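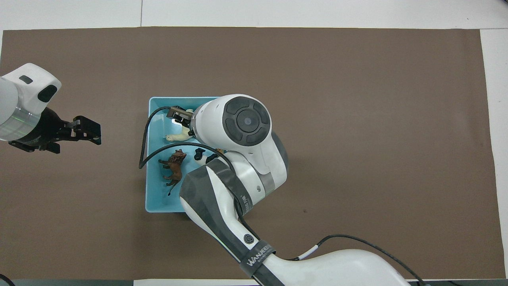
茶色のマットを敷いた白い天板の作業台

資産配分会議 議事要旨(第3回)

日時 2023年8月17日 午後2時開会
場所 本社5階 第2会議室およびオンライン
出席 イブラヒム・ンワンクォ(Ibrahim Nwankwo、議長)、運用企画課、債券運用課、株式運用課、リスク管理課、事務局
欠席 法務課(書面により意見提出)
配布資料 資料1 市場環境、資料2 現行配分と乖離状況、資料3 Hendberg社レポート抄訳、資料4 為替ヘッジ比率の試算、資料5 委託先からの報告

1 前回議事要旨の確認
前回の議事要旨案について、株式運用課より、欧州株の比率に関する発言のうち「引き下げる」を「引き下げを検討する」に改めるよう申し出があった。そのとおり修正のうえ承認した。

2 市場環境について(資料1、資料3)
運用企画課より次のとおり報告があった。
米国では長期金利の上昇が続いている。国債の増発に加え、景気指標が市場の見方を上回るものが多く、利下げの時期に関する見通しが後ろにずれている。当課の見方としては、追加利上げの有無よりも、現在の水準がどこまで続くかが当面の論点である。
中国では不動産部門の資金繰りへの懸念が強まっている。当局は小幅な金融緩和を行っているが、家計の購買意欲を戻すには足りないとの意見が市場では目立つ。資源価格、とくに鉄鉱石と銅への影響を注視している。
国内では、日銀が7月に長期金利の操作の運用を柔軟化した後、金利は徐々に水準を切り上げている。円安が再び進んでおり、輸入物価を通じた影響を改めて見積もる必要がある。
Hendberg社のレポートは、主要国の景気後退入りを基本シナリオから外している。これについて債券運用課から、同社は前回も見通しの変更が早く、次の四半期にまた戻す可能性があるため、単独の根拠としては使いにくいとの意見があった。運用企画課は、参考扱いにとどめると回答した。
議長より、中国向け売上の大きい国内銘柄について、保有状況の一覧があるかとの質問があった。株式運用課は、直接保有分はあるが投資信託を通じた分は集計していないと回答した。次回までに投資信託分を含めて提出することとした。

3 現行配分と乖離状況(資料2)
リスク管理課より報告。7月末時点で、外国株式が基本配分を75ベーシスポイント上回り、国内債券が下回っている。いずれも許容幅の範囲内である。上振れは主に円安と米国株の上昇による。
株式運用課は、許容幅の範囲内であり、直ちに売却する必要はないとの考えを述べた。債券運用課は、国内債券の利回りが上がってきており、少額ずつ買い入れを始めてよい時期ではないかと述べた。これに対しリスク管理課から、国内金利がさらに上昇した場合の評価損の試算が資料に含まれていないとの指摘があった。
協議の結果、外国株式の配当金と償還金を国内債券の買い入れに充て、売却は行わないこととした。買い入れ対象は当面、残存期間の短いものに限る。期間を延ばすかどうかは、試算の提出を受けて改めて諮る。

4 為替ヘッジ比率(資料4)
運用企画課より、外国債券のヘッジ比率について、据え置きと引き下げの2案を説明した。
日米の短期金利差が広がった結果、米ドルのヘッジコストは米国債の利回りを上回っており、ヘッジ後の利回りはマイナスになる。引き下げ案ではこの負担が軽くなる一方、円高に振れた場合の損失が大きくなる。
主な意見は次のとおり。
・現在の円相場の水準でヘッジを外すことには抵抗がある(リスク管理課)
・ヘッジ付きの外国債券を持ち続けるなら、国内債券に振り替える選択もある(債券運用課)
・為替の水準を予想して比率を動かす運用は、現行の規程が想定していない(法務課、書面)
議長は、規程の解釈を先に整理すべきであるとし、本日は据え置きとした。規程の該当箇所の整理は法務課と運用企画課が行う。

5 委託先からの報告(資料5)
(1) Buvitz
新興国債券の運用を委託。4月から7月までの収益率は、ベンチマークを166ベーシスポイント上回った。中南米の現地通貨建て債券の寄与が大きい。リスク管理課より、特定国への集中が前回より進んでいるとの指摘があり、国別の上限に対する余裕を月次報告に加えるよう求めることとした。
(2) Bashir
アジア株式の運用を委託。収益率はベンチマークを下回った。先方は中国の消費関連銘柄の不振を理由に挙げている。株式運用課より、年初の面談では比率を落とすと説明していたが、実際の保有はほとんど変わっていないとの報告があった。先方に書面で説明を求め、回答を見て継続の可否を検討する。
(3) Wovmont
短期資金の運用を委託。特段の問題はない。残高が当初予定を590百万円上回っているのは、償還金の再投資を見合わせていたためである。議題3の決定に伴い、順次減少する見込み。

6 その他
事務局より、資料の送付が開催前日の夜になった点について説明があった。次回からは3営業日前までに送付する。間に合わない資料がある場合は、題名と担当課のみ先に知らせる。
オンライン出席者から、資料4の表の単位が途中で変わっているとの指摘があり、運用企画課が差し替え版を配布する。

7 宿題事項
・中国関連の保有一覧(投資信託分を含む) 株式運用課
・国内金利上昇時の評価損の試算 リスク管理課
・ヘッジ比率に関する規程の整理 法務課、運用企画課
・Buvitzへの月次報告項目の追加依頼 債券運用課
・Bashirへの照会文書の作成 株式運用課
・資料4の差し替え 運用企画課

8 次回
11月に開催する。日程は事務局が調整のうえ通知する。

午後4時10分閉会
記録 事務局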